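Soup season, finally

October is when I stop pretending I like salad. I made it all the way to Thursday before I caved and got the big pot down, and the whole apartment has smelled like onions ever since (no complaints from me!).

My starting point is always the same, the carrot soup my neighbor Elif taught me when I first moved to Kendby and owned one saucepan. You need 2 onions, a fat piece of ginger, more carrots than seems sensible and enough broth to cover. Sweat the onions for way longer than you want to. I used to give them four minutes and wonder why mine tasted like baby food, and Elif would just look at me and turn the burner down.

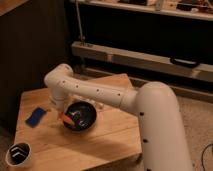 Orange shape, black bowl, very October.

Then it simmers until a fork slides through, and I blend it while I'm still too impatient to let it cool, so please be smarter than me about the lid. A squeeze of lime at the end. Sometimes peanut butter, a spoonful, and I know how that sounds, but try it before you write to me.

The bread is where I cheat. Kyriakidis on the corner does a seeded loaf that's gone by 10 most mornings, and I have been known to stand outside in slippers. I did bake my own once last winter and we ended up using it as a doorstop for a while.

Next up is the lentil one with the burnt butter, if I can find where I wrote it down. It might be on the back of a gas bill.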